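Brellton Publishes First Results From Chore Trials

Sorting and clearing remain slow for machines, test center reports

9/25/23

Brellton, the applied automation test center, has released the first results of its program on everyday handling work. The program asks whether machines now on the market can take over simple chores in homes, stockrooms and small shops without a person standing by. The answer given in the report is that they can do some of them, under narrow conditions, and at a pace that few employers would accept today.

The trials began in March and covered 41 separate chores. Tasks on the household side included clearing a table, folding hand towels, loading a dish rack and putting toys away. Shop-floor tasks included emptying one bin into another, facing shelves, sorting returned goods and packing mixed orders. Each chore was attempted many times, with the starting positions of the objects changed between attempts.

Bin work was included at the request of the trade members of the program. Moving loose parts from one container to another is among the most common duties in small workshops, and it is often assigned to new staff on their first day. It is also close to what a household machine would have to do with a toy box or a kitchen drawer.

According to the report, machines did best when objects were rigid, of one shape and well spaced. Results fell when objects touched each other, leaned on a wall or came to rest in a corner. In those cases a machine must often push a piece free before it can be lifted, and many systems are not set up to do so. Towels, bags and other soft goods gave the weakest results of all.

Speed was measured against a group of adult workers with no special training. On one sorting task the workers finished a full set in 50 seconds. The fastest machine in the trial needed 217 seconds for the same set and called for help once during the run. The report states that this gap is smaller on long shifts, where a machine may keep an even pace, but that the program has not yet tested a full working day.

The Zirnetti line of arms and the Rellby shelf unit were both entered in the shop-floor section. Brellton has not ranked the entries, and its summary tables list results by task only. Makers were given their own detailed scores and were invited to comment before publication.

Separate attention was paid to the time that people spend preparing the work area. Several entries needed containers fixed in place, lighting adjusted and positions marked out before the first attempt could start. Brellton counts this time as part of the chore. A household, the report notes, is unlikely to clamp down its laundry basket. 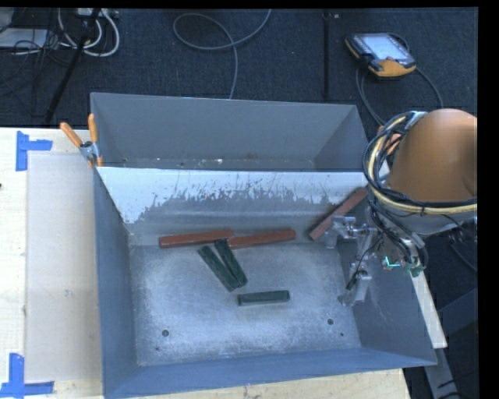

The center advises small firms that are considering a purchase to ask for a trial with their own parts, in their own containers, and to have the parts tipped in by hand. Demonstrations with neatly placed objects are described in the report as a poor guide to daily use. Firms are also advised to write down who will clear a jam, and how long that person may be away from other work.

For household buyers the guidance is shorter. Single-purpose machines that clean floors or cut grass are outside the program. For general chores, Brellton does not recommend any purchase at this time.

A second round of trials, under the working name Filip, will add damaged packaging and objects of mixed weight. Brellton has set aside 132 test sessions for this work. Makers who wish to take part may apply in writing to the program office. The full report is available to members on request, and a printed summary can be collected from the reception desk.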